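Why does wood have stripes?

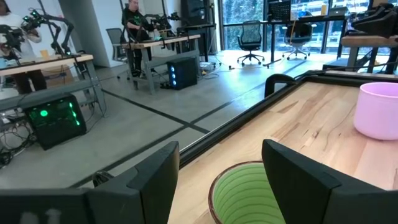
Issue 48, page 21

I love looking at tables. (Yes, really!) Next time you sit at a wooden one, move your bowl and cup over and have a good look at the lines. We call them the grain, and they come from the tree itself.

Every year a tree grows a new ring of wood under its bark — a bit like putting on another jumper. When somebody saws the trunk into planks, the rings get sliced through and you see them as lines, some straight and some lovely and curvy.

Can you spot the small dark knot near the pink cup? A knot is where a branch once grew! Try finding one at home and follow the lines around it with your finger.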